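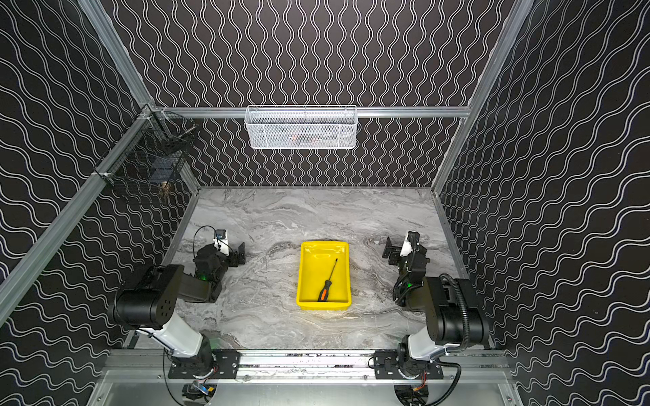 Step 1: Get both arms into one coordinate frame

Welcome back! If you followed the January post you already have the Pestance driver running and both arms answering on their own ports. Now for the part I've been itching to write up: getting two arms to agree on where a screwdriver is, and then picking it out of a tray with whichever arm has the easier reach.

Each arm ships thinking its own base is the centre of the universe. We want one shared origin instead, and I put mine halfway between the two bases on the aluminium rail. Measure from the middle of one base to the middle of the other with a steel rule, halve it, and put the result in rig.yaml:

world_origin: rail_centre
left_base: [-x, 0, 0]
right_base: [x, 0, 0]

Then run:

uzor frames check

Jog the left arm to a spot on the floor, write down the world position, and send the right arm to the same spot (left arm parked first, please!). If the two tips land in different places, fix it now. Everything later leans on this.

Step 2: Find the tray

A yellow tray on a grey and white floor is a gift. Colour alone will find it, so there's no need for a trained model yet. Threshold on hue, keep the biggest blob, fit a rectangle. The marble swirls have almost no colour in them and drop straight out, and so do the black walls with their white wavy lines.

uzor see tray --hue yellow --min-area 900

Lower the minimum area if your camera sits further back than mine. The command prints the tray's centre and its angle. Nudge the tray by hand and run it again. I love this bit, it never gets old watching the numbers follow your fingers.

Step 3: Find the screwdriver inside it

Crop to the tray rectangle and shrink the crop a little so the raised rim isn't included. Now split the tool in two:

- the handle, which on mine is orange and black
- the shaft, which is thin and black

Search for the orange first, then look for a dark straight line leading away from it. Orange and yellow sit close together in hue, so go gently with the sliders. Tipene Tipoki, who maintains the Idilholm planner, suggested raising the saturation floor instead of squeezing the hue range, and that cured most of my false hits in an evening.

Save the line's angle as tool_yaw. The grasp point goes on the handle, and the fingers close across it, so add 90 degrees to tool_yaw for the gripper.

Step 4: Choose an arm and plan

Idilholm will plan for both arms and return a cost for each. Take the cheaper one:

plan = idilholm.best_of(["left", "right"], grasp)

Give it 500 milliseconds per arm. Add the tray rim and all three walls as collision boxes, plus one for the idle arm in its parked pose. I forgot that last one for weeks.

Step 5: Dry run, then go

Play the plan in the Pekham viewer at quarter speed. Watch the elbows as well as the grippers. When you're happy:

uzor run plan.json --speed 0.2

Keep a hand on the stop button for the first few. Next time we'll pass the tool from one arm to the other, and I can't wait!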